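Makis Makris
December · 9:40 pm

Getting the black cloth sorted before the market. A thread, mostly for my own memory.
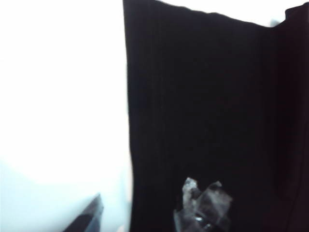
1/ The old one faded to a kind of brown after two summers, so I went back to Lambrakis and bought a full length of the matte cotton. It cost more than the shiny stuff. The shiny stuff shows every lamp in the hall as a white spot.

14 replies · 31 likes

2/ My table is 200 cm long. The cloth came out of the bag at 271. I want it to reach the floor on the customer side and stop short on mine, so I can get at the boxes without lifting anything.

3/ Wash it before you cut it. I did 40 degrees with nothing else in the machine and hung it over the door overnight. It shrank a little in length and hardly at all in width.

6 replies · 22 likes

4/ Ironing took most of an evening. Fold creases in black cotton are stubborn. What worked was steam from the back and a damp tea towel in between. I left the faint ones - they drop out once it has been hanging for a day.

5/ The raw edges fray fast. Vasiliki Stamatopoulos lent me her overlocker and did the first corner for me, then I did the rest. Mine wander a bit. Under a table full of stock it will be fine.

9 replies · 40 likes

6/ Lint. Black cloth picks up everything in the apartment. I go over it with a damp rubber glove, always in the same direction, then shake it out on the balcony. Sticky rollers work too but I get through a whole one each time.

7/ Small plastic wrappers are the other thing. I sell in clear bags, people open them at the table, and the bags stay behind. On black you see each one from across the hall. This year there is a bin clipped to the table leg.

11 replies · 27 likes

8/ Someone asked how I keep it from sliding. Four tablecloth clamps, the Gronel ones with the rubber pad. Two at the back, one on each side. None on the front edge where they would show.

9/ Storage: I roll it on a cardboard tube with the right side facing in. Folding it is how I ended up ironing all evening. The fabric counter at Lambrakis gave me the tube for free when I asked.

5 replies · 19 likes

10/ Stelios Kokkinos has the table next to mine and uses dark green. He says black makes everything look like a jewelry counter. I sell buttons and buckles, so I don't mind that.

11/ Still to do: hem the short end, find the second bag of clamps, and cut a smaller piece for the cash box shelf from what is left over. I will post the finished table when we set up.

127 likes · 18 shares

Recent posts
Sorting buckles by width, again
Which price tags stay on in the cold
A lamp that doesn't turn the brass orange
Packing the car for a one-day market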